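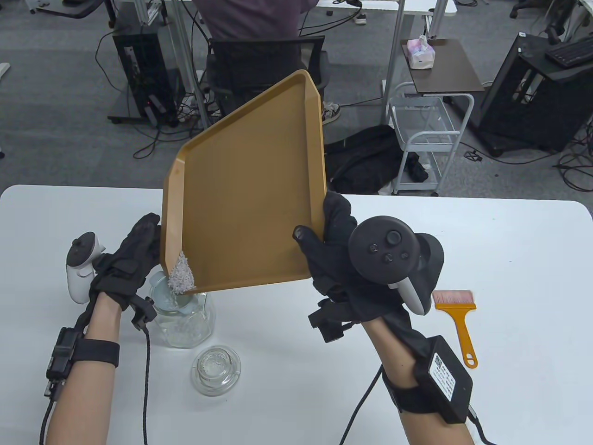

Slide 1: pouring granules from the tray into the jar, both hands gloved and tracked.

Leave the slide up while people find seats. Then straight in, no biography.

Say hello from Pestau! I want to talk about house rules for recording hand demonstrations, and I promise I find this more exciting than it sounds. A robot learning to pour gets whatever we give it, sloppy starts and all, so the rules at the table end up in the robot's wrists.

Point at the corner of the tray. Granules are a lovely task for this. They slide and bounce, and you see straight away when the tilt is rushed.

The rule sheet (we call it Okalis, after the first project that used it) fits on 2 pages. Go through the ones people argue with:

Check tracking on both hands before each batch. Both, even if the task looks one-handed. Here the right hand is pushing the tray up from below and behind, and that push is half the skill.

Straps snug, cables led away from the pouring path. Ask the person wearing the kit whether it pinches. They may stop at any point and they don't have to say why.

Write down the start state. Jar empty or part filled, which tray, where the brush lies. The brush stays on the table, by the way. Sweeping up is a task too and we record it under its own name.

Keep the spills. This got the longest argument at Sostivden and I'm still delighted we won it. Label them as spills, never delete them. (PAUSE, someone usually has a question.)

Other people in the room: tell them before recording begins, and get their agreement if they might be in view.

Next slide, the numbers. We went through 2,000 recordings made before the sheet existed, with four reviewers. The worst trouble was missing start states. Don't read the table aloud, let them look.

Bachmann rig: only if there's time. Same rules, different gloves, and calibration is done twice, before the batch and after it.

Questions. If the one about force sensing comes up, say we haven't written that rule yet and would love drafts. Sheets are by the door.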